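Section 4. Memory and processor: removing and refitting

This section is for the desktop towers which come to the Trivport repair room with the side panel still closed. Please read all the steps one time before you touch the computer. The full work takes 28 minutes for a person who does it the first time.

4.1 Before you start

1. Shut down the computer, pull the power cable and press the power button for a few seconds.
2. Lay the tower on its side, so that the side which opens is facing up.
3. Release the side panel and put it on the Flastholm shelf, with the painted face up.
4. Put on the wrist strap and fasten its clip to bare metal of the case.

Caution: Do not open the power supply. The label on it is for reading only. There are no parts inside which you can repair.

4.2 Finding your way inside
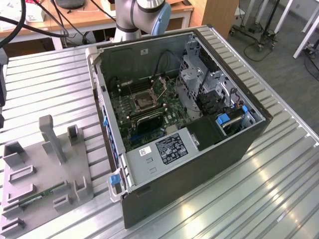 Memory modules are the easiest parts to change, and also the easiest to damage, so we begin with them. Hold a module only by its two short ends. Before you pull one out, learn where the neighbors are. The power supply is the silver box in the lower part of the case, and the drive cage stands on the right with a blue latch holding the drive. You do not need to open the blue latch for this work. A module which is out of the computer should lie in the gray fixture to the left of the tower, as the green one does, and never on the bare metal of the table.

5. Push open the retaining clips of the memory slot.
6. Lift the module straight up. If it resists, look at the clips again.
7. Write the slot position on the Maruyama card, because the modules must go back in the same order.

Note: Cables which cross the memory slots may be moved to the side with one finger. Do not unplug them only to make space.

4.3 Opening the processor socket

8. Before you open the socket, remove any cooler which covers the processor.
9. Press the lever of the socket down and a little outward, then let it come up slowly. Keep your finger on it the whole way.
10. Raise the metal bracket until it stays open by itself.
11. Take the processor by its edges and lift it straight up.

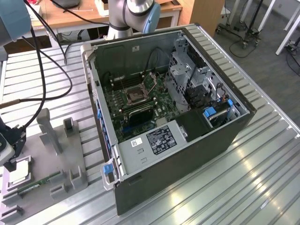

Fig. 4-2. Socket open and empty, lever and bracket raised.

Caution: From this moment nothing may touch the inside of the socket. No finger, no cloth, no compressed air. A bent contact usually means a new motherboard, and the repair budget for one tower is 300 crowns.

Note: Lorna Fajardo asks that the socket is not left open during lunch. If you must leave the table, put on the plastic cover from the Dendden box.

4.4 Putting the processor back

12. Look for the small triangle on one corner of the processor and for the matching mark at the socket. Turn the processor until both are at the same corner.
13. Hold the processor level above the board. Wait until your hand is quiet.

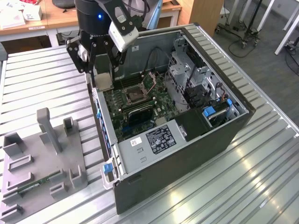
14. Lower the processor straight into the socket and let go. It must sit flat by its own weight. Do not press.
15. Close the bracket, then bring the lever down and under its hook. Some force is normal here.
16. Clean off the old thermal paste, put on new paste and refit the cooler.
17. Refit the memory modules in the order on the card. Press both ends until the clips close.

If the computer does not start after this work, remove the power cable and repeat step 17 first. Questions about this section go to Brynhildur Eyvindsson, at the repair room on Sunday after 2 p.m.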